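Collecting Two-Arm Demonstrations for a Table-Setting Task
Project report, Sasaron group
Jamie Hartley, Yutong Ye, Fengying Lü
Supervisor: Renata Zieliński
Friday, January 31, 2025

1. Goal

The project asks whether a policy trained on teleoperated examples can handle thin, top-heavy objects as well as it handles blocks and cups. Our earlier set used only compact objects. A policy trained on it closed the grippers too early on anything with a stem, and the object usually tipped before the lift. We therefore planned a second set built on candle holders.

2. Task definition

Each episode starts with the holders near the middle of the table. The operator moves them one at a time to the target layout. Either arm may be used, and a handover is allowed. An episode counts as complete when all holders stand upright and both grippers are clear of them. If a holder falls, the operator may pick it up again, but the episode is labeled "recovery" and stored separately.

3. Collection procedure

Jamie and Yutong shared the operating. Fengying reset the table and kept the log. Sessions were limited to 2 hours, after which error rates went up noticeably. The start positions were changed after every 15 episodes – fewer changes gave us near-duplicates, and more changes cost too much reset time.

The target was 3000 episodes. We kept 2365 after review. Most of the rejected ones had dropped joint readings, and the rest ended before the grippers had moved clear.

4. Workspace

Both arms are mounted on the table's frame and face each other, so their reach overlaps in the middle. This overlap is needed for handovers, but it is also where the arms can collide. We set a software limit on wrist speed inside the shared zone. Objects unrelated to the task, such as a potted plant and a small yellow cup, were left on the table as distractors.

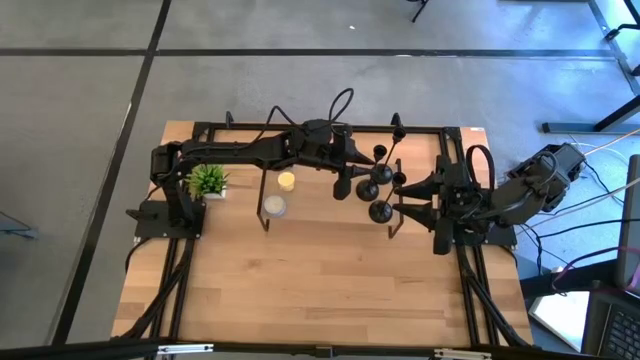
5. Problems

Black holders next to black grippers were hard to segment. The automatic labeler, Zitwood, often merged a stem with a finger, and Nattawut Chantharasri corrected these masks by hand.

Operators also differed in style. Jamie grasped low on the stem, Yutong just under the cup. We kept both and added an operator field to the metadata, so the two groups can be trained on separately.

6. Next steps

Training on the complete episodes comes first. The recovery episodes will be added in a second run with the same settings. Evaluation on the arms is planned for May, using start positions held out from collection.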